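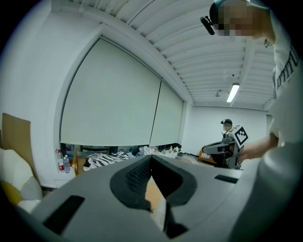
About Duseseo

Duseseo is a small home tidying and packing company. We sort, fold, box and label the contents of apartments and houses, and we put them back in order at the other end of a move. We also take jobs with no move involved, such as a living room that has filled up over the years.

The company was started by Wafula Khaemba, who still plans every job and visits each home before work begins. We opened for business in May with two people. Our first job was one room and 118 boxes, most of them books.

We work one room at a time. In a living room we usually start with the floor, then the coffee table, then whatever has collected on benches and ledges along the walls. Small bottles, flower arrangements and boxes stay out until last so that they don't get buried under fabric.
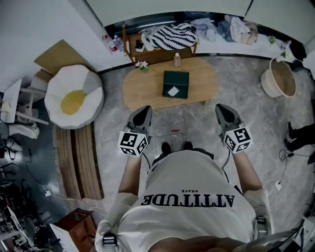
Clothes are sorted into keep, wash and give away. Knits are folded flat - never hung - and blankets go on top of the pile they belong with. Floor cushions take up more space than people expect, so we ask early on whether they are staying. Plants are moved by hand and are not boxed.

We do not throw anything out without asking. Scraps and loose paper go into a tray, and you look through it at the end of the day. Furniture stays where it is unless you tell us otherwise.

Our fee is set by the room and agreed in writing after the visit. We need two days' notice to change a booking. We don't move pianos, and we don't clean carpets, but we can give you the names of people who do.

To arrange a visit, call or write to the office and ask for Wafula.

Page updated 01/06/2018

Recent items
Folding knits for a small shelf
Volska boxes now in stock
Packing the Jitpraphai apartment
What to do with 1000 buttons
Nividance label sheets: how we use them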